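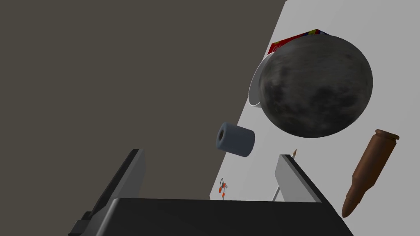

Pruklow Recessed Bathroom Cabinet

Print this page | E-mail this page

Maker: Cluseo
Sold by: Sutherland Bath & Hardware
Finishes: white enamel, brushed steel
Shelves: 2, adjustable
Fixing: 4 screws, through the side walls into the studs

Cluseo calls the Pruklow "a faithful return of the 1953 Lolier cabinet." We have had an old Lolier on the wall of our back office for years, and we'd put it less strongly. The door is the same shape and the latch closes with much the same click. The old one weighs a good deal more, and its hinge runs the full height of the door. The new one has two short hinges. They work fine so far, but a full-length hinge is what kept those old doors from sagging, and we wish Cluseo had kept it.

The maker also says the finish "resists humidity for life." Whose life isn't stated. The written warranty leaves out rust at the screw holes, and that is where every steel cabinet we have ever taken back had started to go. Put a dab of clear sealant in each hole before the screw goes in. It costs next to nothing and you won't see it once the cabinet is up. 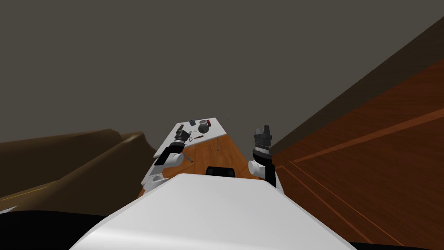 Fitting it in the wall

The box goes between two studs, which assumes your studs are where they should be. In an older house, measure before you order. The instruction sheet describes the job as "no special tools required." You will need a drywall saw, a level and a drill, so decide for yourself what counts as special. Check for pipes and wiring, too; the sheet gives this one line on the back page, under the recycling notice.

Plaster and lath walls can be done, but slowly. The flange around the opening is narrow and won't hide a ragged cut. We do stock a wider trim ring — it should come in the box, and doesn't.

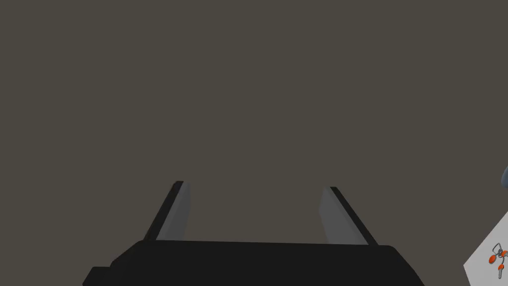
Page last changed: November 4, 2024

The mirror is plain glass with a beveled edge. There is a "clarity coating" on it, according to the carton. We wiped one down next to an uncoated mirror and couldn't tell them apart, and neither could a customer who happened to be at the counter. It's a decent mirror all the same, flat and free of waves, and it can be replaced without replacing the door.

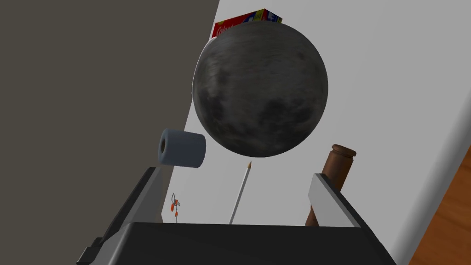 The catalog says the Pruklow holds "everything a family needs," and that depends on the family. The shelves are glass, shallow, and made for bottles and small jars. Toothpaste still in its carton, like the red box showing over the top of the moon ball, has to lie lengthwise along the shelf. A roll of toilet paper is too deep and the door won't shut on it, so spare rolls will have to live somewhere else. Razors, pill bottles and a shaving brush are no trouble.

Would we buy one? In the white enamel, yes, at the sale price. The brushed steel shows every fingerprint and costs more for the privilege. If you come across a sound old Lolier at a salvage yard, look at that first.

Returns: unused, in the carton, with all screws. Cabinets that have been in a wall can't go back.

Related items

Pruklow trim ring, wide
Replacement mirror for Pruklow door
Glass shelf, single
Cluseo surface-mount cabinet
Clear bathroom sealant
Lolier-pattern latch, chrome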